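Workshop tips: getting clean data out of a pouring and scooping bench

These are notes from setting up the small tabletop jobs we use to train and test the Stendent planner. Most of it is software, with a few things about the bench that saved us work in the software later.

Start with the surface. A plain matte white top gives the segmentation step very little to get wrong, and one threshold will do for the whole table. The awkward things on it are clear glass and anything thin and pale. Test on both before you test on anything else.

If your depth filter fills holes, turn that off near glass. It tends to fill them with the table behind, and the planner will then drive straight through the side of a bowl. Mask the vessel from the colour image and give it a solid collision shape, with 3 cm added all round.

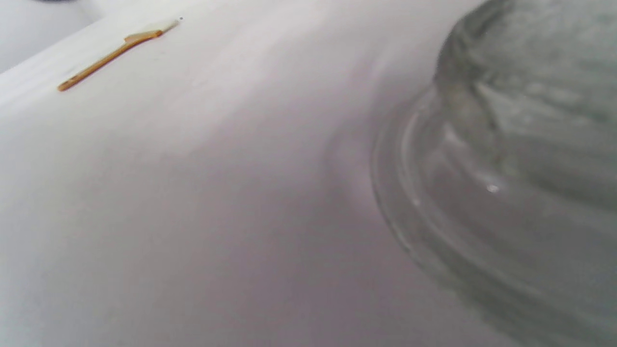 Sync the clocks before you fit anything

Every wrist module, controller and camera has its own idea of the time. Run the sync script first, then strap up, then run it again. We throw out any take where two streams disagree by more than 140 ms at the start. Jinow will stretch the streams to match if you let it, but the stretch hides dropped samples, so leave that option off.

Keep the calibration file with the take and not in a shared folder. We lost most of February to one file that had been overwritten.

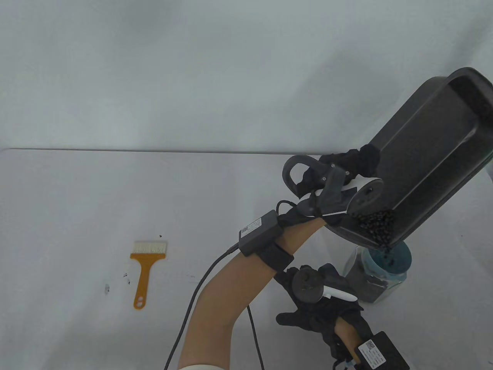
Pour detection is easier if you label the start of flow and leave the tilt alone. People hold a tray at an angle for quite a while before anything moves, and a model trained on tilt learns to stop too soon. Mark the first pellet over the lip. With the dark grey tray tipped steeply and the black pellets running off its lower corner in a thin stream, the stream shows up well against a pale wall, and a simple difference between one image and the next will find it. Black on dark grey inside the tray is much harder. For that part we use the wrist angle as a hint and let the planner be slow.

Stray pellets matter too. Set the minimum blob size low enough to keep them, or the tidy-up step will report a clean table when it isn't one.
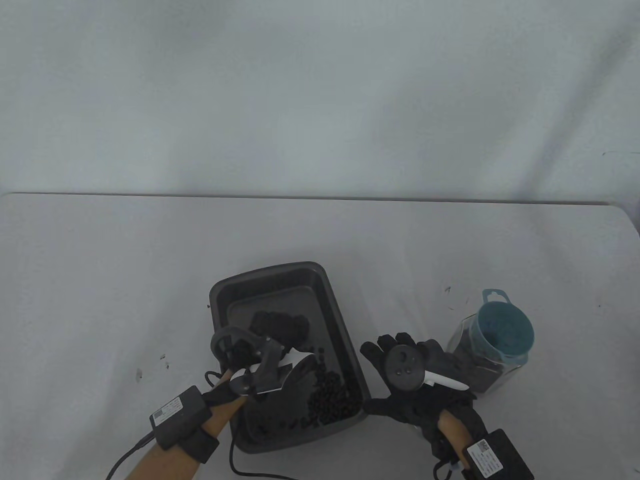
Split long takes by what the hands are doing. One hand often works while the other rests, and the resting hand should get its own label — "idle" is fine — or the policy will copy every small twitch. Two labels per moment, one for each hand, is enough.

Replay each take in Trendness at half speed before it goes in the training set. Look for tracking jumps when the wrist turns over. Small jumps can be smoothed. Anything bigger than 2 cm should be cut.

Name the takes by task and number only. Notes go in the text file next to them.

3 comments
495 shares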